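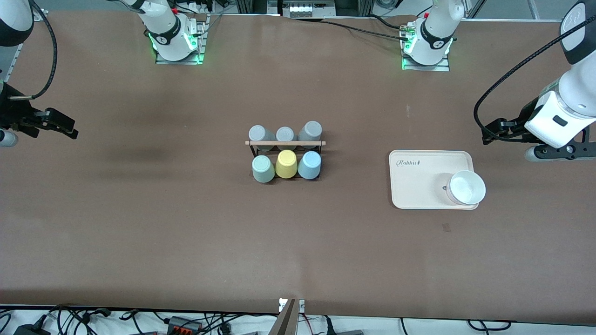

The rack in question, with the six plastic cups in it

Drying rack for plastic cups: leave it on the table or find it a cupboard?

Posted by Latuheru84

Hi all! I finally got fed up with plastic cups sliding around on a dish towel and bought a little black metal rack with a light wooden dowel running across the middle, so you get a back row and a front row. It takes six cups upside down and I like it a lot more than I expected to like a cup rack.

My trouble is where it should live. Right now it sits on our big brown table, and the left half of the top has a darker, smudgy look to it that bugs me every time I walk by. I don't know if that's water, old grease or years of elbows. I've wiped it with a damp cloth and it looks about the same.

So, two things. Is it okay to leave cups standing upside down like this all the time, or do they get that stale plastic smell? And does anyone have a trick for a smudgy matte tabletop that won't leave a shiny spot? I paid $35 for the rack so I'd like to keep using it, but my sister says it belongs in a cupboard and she will not let it go.

Benditz

We keep ours upside down all year and the cups are fine, BUT they have to be dry before they go anywhere closed. The stale smell you're talking about is what I used to get when I put them away damp (I blamed the dish soap for months and switched brands twice). Now they sit out overnight in the rack, and in the morning I run a finger around the inside of one. If it's dry, the whole lot can go in the cupboard, rack and all, if there's height for it. Measure the shelf first! I didn't, and ours missed by the thickness of a pencil.

If you leave it out, put a thin towel or a tray under it and swap the towel every couple of days. The wood dowel is the part I'd keep an eye on. Ours went a bit fuzzy in the middle and I rubbed it down with fine sandpaper, took two minutes.

Smudges: warm water, one drop of dish soap, wring the cloth out really well, then wipe the entire top from end to end. Going at just the dark part is how I got a shiny spot on my old table. Dry it right away with a second cloth and look at it again in daylight. What's the top made of, by the way? If it's bare wood I'd go a lot easier on the water.

Rodley

cupboard. dust gets on everything you leave out

Clellilby

I'm with your sister on most things probably, but not this one, leave it out. If you use the cups every day you'll just be opening and closing that door forever. Mine are by the sink and I rinse one if it's been sitting a while.

No idea about the table, sorry. I put a tablecloth on mine in September and haven't looked under it.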